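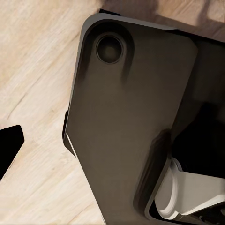

By the editor, Wustport Community Resilience pages

How to get your household ready for a storm warning

A warning can come with very little time to act. Most of the work below can be done on a calm afternoon in February and then left alone until it is needed.

1. Sign up for alerts. Wustport residents can register for text messages on the council website. Register at least 2 phones per household. At the last check, 3,096 addresses were on the list.

2. Choose your room. Pick one on the lowest floor, away from outside walls and windows. Everyone at home should know which it is.

3. Pack a bag. Put in a torch, spare batteries, a battery radio, any medicines and copies of your insurance papers. Allow 5 litres of water per person.

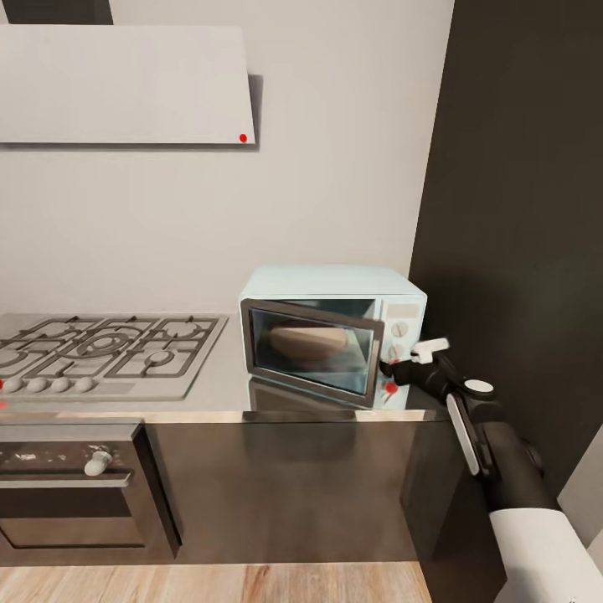
4. Learn where your gas, water and electricity shut off. Try the water stopcock once a year, as they seize up. If you smell gas after a storm, leave the building and call from outside.

5. Clear the garden. Bins, chairs and trampolines should be tied down or brought in.

Once the warning is lifted, stay off the Nernance road until it has been checked for fallen trees. Treat any cable on the ground as live. The rest centre at Cluvedel Hall opens within 4 hours of an evacuation notice, and pets are allowed in if they are on a lead or in a carrier.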